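# Against the tall stack

Most advice on kitchen storage treats volume as the scarce resource. A shelf is measured, the crockery is measured, and the aim is to get the second into the first with as little air left over as possible. The usual result is the tall stack: plates under bowls, bowls under cups, or the same arrangement the other way up. I think the advice is wrong for any kitchen in daily use, and that it goes wrong at the start, by measuring the shelf when it should be measuring the reach.

A stack has a cost that doesn't show when the cupboard door is closed. Anything at the top can be taken in one movement. Anything lower down needs the pieces above it lifted, put somewhere, and put back. The "somewhere" is usually a worktop that already has food on it. A bowl third from the bottom of a mixed stack is therefore stored in two places: the shelf, and the patch of worktop that has to be free before anyone can get at it. Storage plans leave out the second place altogether.

I spent part of May helping to re-shelve the kitchen at the Tronden, a guest house with 24 covers at breakfast and a smaller number at supper. The crockery is plain white ware, bought at different times from at least two suppliers, one of them Shahbazi, which still sells the bowls. Steinar Bergmann runs the kitchen and had inherited a system of deep cupboards with fixed shelves. The fixed shelves are the root of the matter. A fixed shelf sets the height of the stack, because empty space above a pile of bowls looks like waste, and people fill it.

Bergmann's position was that white ware of this sort is made to stack and should be stacked. It is a fair argument as far as it goes. Matched pieces from one range usually do sit well together. The foot ring of one bowl rests on the inside of the next, the load passes down through the thickest part of the ware, and the pile is stable. I have no quarrel with a short stack of identical bowls.

The difficulty begins with pieces that were not designed for each other. A bowl turned upside down on a cup touches it along a narrow ring, or at three or four points if either piece is slightly out of true. All the weight goes through those points. The inside of a bowl is glazed and curved, and the cup rim can travel on it. In addition, most rims are the thinnest part of the piece, and they are now carrying a load they would never carry on a table. Chips on cups are commonly blamed on the sink. My own view, after sorting through the seconds box at the Tronden, is that the cupboard deserves a larger share of the blame.

There is a hygiene argument too, and it is usually made badly. Storing cups mouth down is said to keep out dust. It does, on an open shelf. In a closed cupboard the dust is negligible and the trapped moisture is not. A cup covered by a bowl, or inverted on a flat shelf before it is fully dry, holds a small volume of damp air against the ware. Unglazed foot rings are slow to dry in any case. Hrefna Toft, who does the early shift, had been leaving the first rack out on the side until almost ten in the morning for this reason, against the written routine. I think the written routine should be changed to match hers.

The second part of my case concerns inspection. White ware shows a mark clearly, which is the best reason for buying it. That advantage is lost when the piece is put away covered. The eye falls on the outermost surface, normally the underside of a bowl, and the cup beneath goes unchecked until someone is about to pour into it. Tea marks, small pits in the glaze and specks left in the firing all look much the same at arm's length. They need to be seen in decent light, with nothing leaning over them.

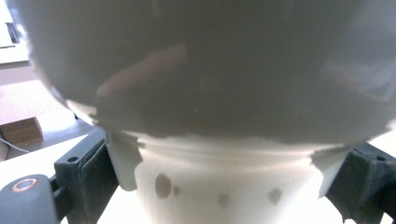 *White cup or similar vessel beneath a larger rounded piece, with a few brown and grey marks on its face.*

A mark on white ware should be tested before it is judged. A damp cloth with a little bicarbonate of soda will shift most tea deposits. If the mark stays, a fingernail drawn across it will often find the edge of a pit. Marks that are under the glaze and smooth to the touch are cosmetic, and I would keep the piece in use. Marks that catch the nail are a different matter, and I would retire the piece from serving food.

The objection I take most seriously is space. Bergmann put it plainly: the Kunthorpe, down the road, has a walk-in store and he has four cupboards. A low arrangement does need more shelf area. But it needs no more cupboard if the shelves can be moved. We fitted adjustable pegs in two of the four carcasses and put in an extra shelf at half height in each. The pegs and boards came to less than the Corkovura wire inserts that had been on the shopping list, and they can be cleaned with a cloth.

The rule I would propose is short. One kind of piece to a stack. Bowls no more than four high, cups not stacked at all unless the maker has put a proper step in the foot. Nothing inverted over anything else. Seldom-used pieces, such as the fish plates, may go as high as the shelf allows, as the cost of reaching them is paid a few times a year.

Bergmann has accepted the rule for the bowls and is still resisting it for the cups – he would like them two high, rim to rim. The remaining two cupboards are to be drilled on Monday.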